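4.2 Opening a soft bag with two arms
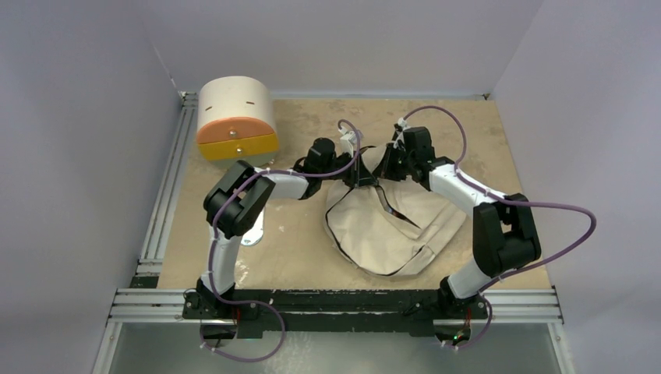

Soft containers are harder to open than rigid ones, as the opening has no fixed shape and its position can't be read from a model of the object. In the earlier trials (Section 4.1) the policy was given a box with a hinged lid, and a single arm could complete the task. For the bag task both arms are needed, and they have to agree on where the mouth of the bag is before either of them pulls.

We split the task into three stages: reach, grasp and spread. In the reach stage each arm is sent to a point on its own side of the opening. In the grasp stage the fingers close on the fabric. In the spread stage the grippers move apart while keeping their height. Figure 6 shows the two grippers facing each other across the top of the bag, each holding one side of its opening. The bag is a cream cloth tote with a thin black seam along its edges. The arms share one mounting plate at the front of the work surface, so the distance between their bases is fixed and was measured once, before training.

Figure 6. Both arms holding the mouth of the cloth bag. The container with the orange and yellow drawers is not used in this task.

Demonstrations were recorded by Nhyira Ackah and Nisha Kashyap using the Tustia teleoperation software. The full set, across all tasks, holds 3,123 demonstrations. Between demonstrations the bag was picked up, shaken and dropped back on the board by hand. We did not smooth the fabric afterwards. A demonstration was thrown out if either operator had to let go and start the grasp again, as we wanted the policy to learn from clean first attempts.

We compared our method, Vornis, with the Amrani baseline, which plans for each arm separately and joins the two plans at the end. Each was run for 20 trials from the same set of starting folds. The baseline most often failed in the spread stage, where one arm began to pull before the other had closed its fingers. The bag then slid towards the first arm and the second closed on nothing. Vornis delays the pull until both grippers report contact, and this type of failure did not occur in its trials.

The remaining failures of Vornis came mainly from the grasp stage. When a fold lay across the opening, a gripper sometimes took hold of two layers of cloth, and spreading then closed the mouth further. The contact signal can't tell one layer from two. A wrist camera might help with this, but we have not tested one. Section 4.3 looks at how these failures change with stiffer fabric.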